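Project Report: Who Rides to Dillholm Station?

Wumpini Kyei
Urban Geography, second-year project

Background

Dillholm station has 210 bike parking spaces, most of them added when the Pluvmont line was extended. The town wanted more people to cycle to the train and leave their cars at home. My project looked at whether men and women use the spaces in equal numbers, and at what keeps some women from riding there.

I picked the topic after reading about early women's cycling clubs in a history class. Those clubs complained about bad roads, long skirts and rude drivers. I wanted to know which of the complaints were still around.

Method

I used two sources. The first was a set of counts at the station entrance on weekday mornings in April, between 6:30 and 9:00. I recorded each rider who came in and parked, and noted whether they seemed to be a man or a woman. This is a guess made from a distance, and riders I could not place were left out of the split. Over the whole count I recorded 3,030 arrivals.

The second was a paper survey handed out at the station and at the Wumbei Street library. I got 357 forms back, and 194 of them were from women. The questions covered the route, the type of bike, clothing, and whether the person had stopped cycling for any length of time. 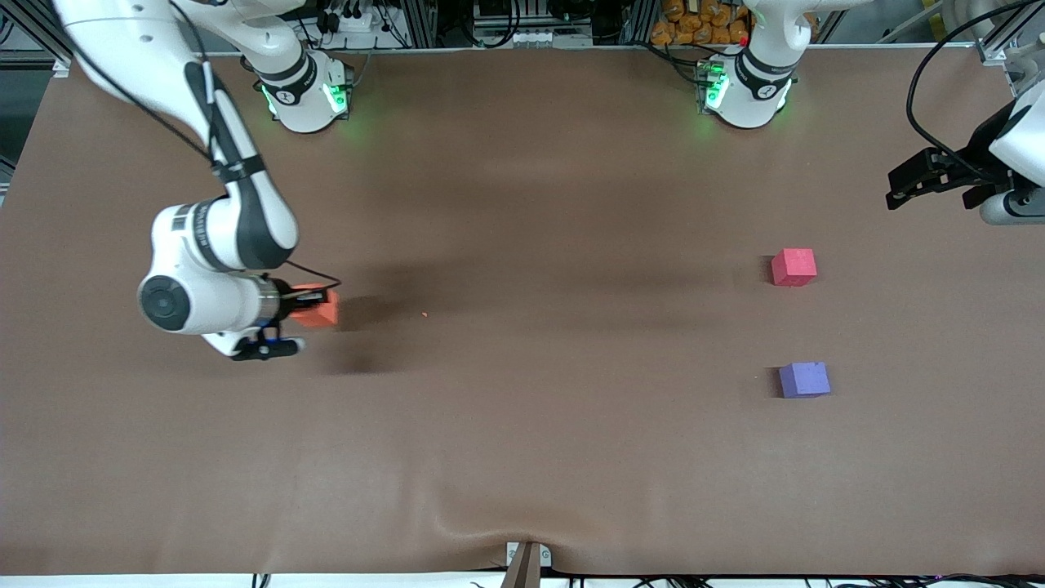
Results

Men made up more of the arrivals than women on every morning I counted. The gap was smallest after 8:00, when parents came on from the elementary school, many of them with an empty child seat on the back.

In the survey, the most common reason women gave for not riding was the Brando Road underpass. It is narrow, the lights are often out, and there is no other way across the tracks without a long detour. Men mentioned it too, but they usually complained about broken glass. Women wrote more about riding through it after dark -- several said they cycled in summer and took the bus in winter for this reason alone.

Clothing came up less than I expected. A few women said they kept work shoes at the office. One wrote that her grandmother rode the same road in a wool coat and she had no excuse.

Problems

The count only covers mornings. If the underpass matters most at night, I should have counted evenings as well, and I ran out of time. The library forms also came mostly from older people, so students are underrepresented. Question 6 was badly worded and I dropped it.

Next steps

I would like to repeat the count in November, including the evening trains, and compare it with these figures. I have also asked the town for its repair records for the underpass lights -- they had not arrived when this report was due.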